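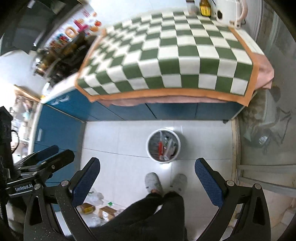 Skikcombe Surgery -- Medicines and Prescribing Team

Eye drops for hay fever: what to ask for and when to ring us

Most of the questions we had at the desk this summer were about itchy eyes. The season is nearly over for grass pollen, but weeds and mould spores carry on through September and a good many patients still have symptoms. Lejla Obradović, our practice pharmacist, has put together these notes.

If both eyes itch and water, and your nose is running as well, hay fever is the likely cause. You don't need an appointment. Drops containing sodium cromoglicate can be bought from a pharmacy. They are normally used four times a day and can take several days to work fully, so carry on with them even if the first day or two is disappointing. An antihistamine tablet taken once a day often helps the eyes as well as the nose, and some people find they need both.

Check the label for how long a bottle lasts once opened. For many it is four weeks -- write the date on the box when you break the seal. Old bottles should go back to the pharmacy.

Contact lens wearers should speak to the pharmacist before buying. Some preservatives can collect in soft lenses and irritate the eye. Glasses are usually the easier choice until things settle down.

A cold, damp flannel over closed eyes is worth trying, and so is washing your face and hair when you come in. Try not to rub.

Please ring us, or 111 if we are closed, if you have pain in the eye, if your sight has changed, if light hurts, or if only one eye is red and it is getting worse. Lens wearers with a sore red eye should take the lens out and get advice the same day. Hay fever drops are not suitable for any of these.

We had 163 requests for eye drops on prescription between May and the end of August, and 116 of them were for products sold over the counter. In most cases we will now ask you to buy these yourself. If you have been prescribed drops for glaucoma or another long-term condition, nothing changes and you should keep using them.

Sixten Skjelbred is on the prescription line from 10am to noon and can book you a call with Lejla. Omerović Pharmacy next door will also give advice without an appointment.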